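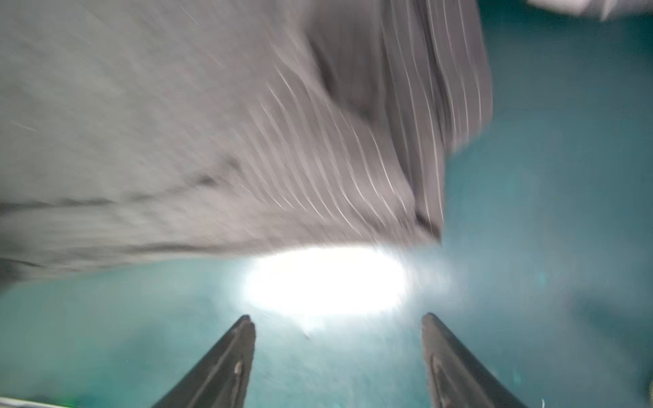 Wrist view, grey cloth with the pinstriped bit, fingers open.

Notebook, July, started 9.40 am

Right, I've been promising Milagros a proper go at our rules for cloth work, so I sat down with a mug of tea and the old Drelus sheet and crossed out half of it. Most of it was written for boxes!

First one, and I'm being strict about it: sort the lamp before you start a run. There's a big white glare on the teal surface just above the fingertips in the wrist view, bright enough to wash out completely, and that's right where you want to see the cloth edge. Randa reckons a bit of baking paper over the lamp would do it. I'd sooner move the lamp, but we'll try hers first (she's usually right about lamps).

Second, blur. If the stripes have smeared into arcs you can't judge a fold from that picture, so don't label it. Mark it "moving" and go on to the next. Kayode went through 618 pictures from the Hosham set and we argued over far too many of them, all because the old sheet said "label if visible". Visible how?? New wording: label a fold only if you could put your finger on it.

Third, speed. Drop to 40 per cent of full whenever cloth is off the surface. Narayanan wants 100 back once the fingers are open and clear, which I'm fine with, but "clear" needs a number and we haven't got one. Ask Roxana what they use at Ostimside.

Fingers: look at the inner faces each morning. Pale marks get written down with left or right next to them, even if you think it's only a scuff. Wipe the surface too, white specks and stray threads, lint roller is in the second drawer.

Still to do: print the new sheet, bin the old one by the door, and get Kayode to redo the first lot with the new wording. Sorry Kayode.

3 comments · 0 shares
This site uses cookies to remember your settings. Accept | Manage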